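Noltine Play Market Set — Set-Up Guide

Section 4. Bagging and Storing the Produce

This section covers moving the play produce from the basket into the bag, and returning it. Read Section 3 (Cleaning) first if the set is new or has been stored since the previous season.

4.1 Before you start

Clear a flat surface at least 133 cm wide. Stone, marble-pattern and glass tops are suitable. Wipe off any grit, as it marks the bag.

Check the pieces against the parts list on page 12. Replacement pieces are ordered from Makokha under the part number given there.

CAUTION: Plastic bags are a suffocation hazard. Keep the bag away from children under 3 years.

4.2 Filling the bag

1. Place the basket toward the back of the surface, left of center. Left-handed users may reverse the layout.

2. Stand the bag to the right of the basket and open the mouth fully.

3. Hold the bag upright by one side of the mouth. Do not release it until the first piece is at the bottom.

4. Load the cauliflower first. It is the widest piece and keeps the bag standing.

5. Add leafy pieces upright along the side of the bag.

6. Add round pieces (orange, plum, garlic) one at a time. Do not pour from the basket — small pieces roll.

7. Stop when the contents are about 4 cm below the mouth.

Note: The basket stays in the same position throughout. See below for the basket during bagging.
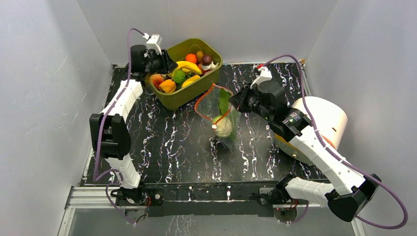
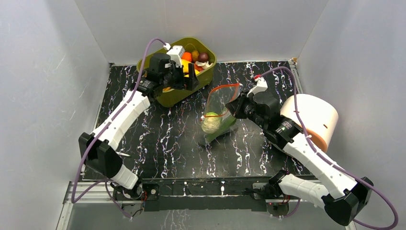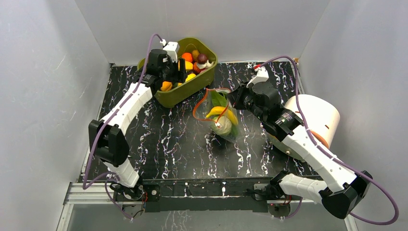
4.3 Closing and storing

1. Press the sides together from the bottom up to let the air out.

2. Close the mouth. Do not force it over a piece that sticks out; remove the piece and load it again.

3. Lay the bag flat in the Wulemstead crate, mouth facing up the slope if the crate is shelved at an angle.

CAUTION: Do not store the bag on or near a heater. The peppers and the banana soften first and do not recover their shape.

4.4 Returning pieces to the basket

Put the long pieces in first, across the middle, and fill in with the round ones. Pieces should not stand more than 3 cm above the rim. If the Prastis lid is used, nothing may stand above the rim at all.

For labels and price cards, go to Section 5.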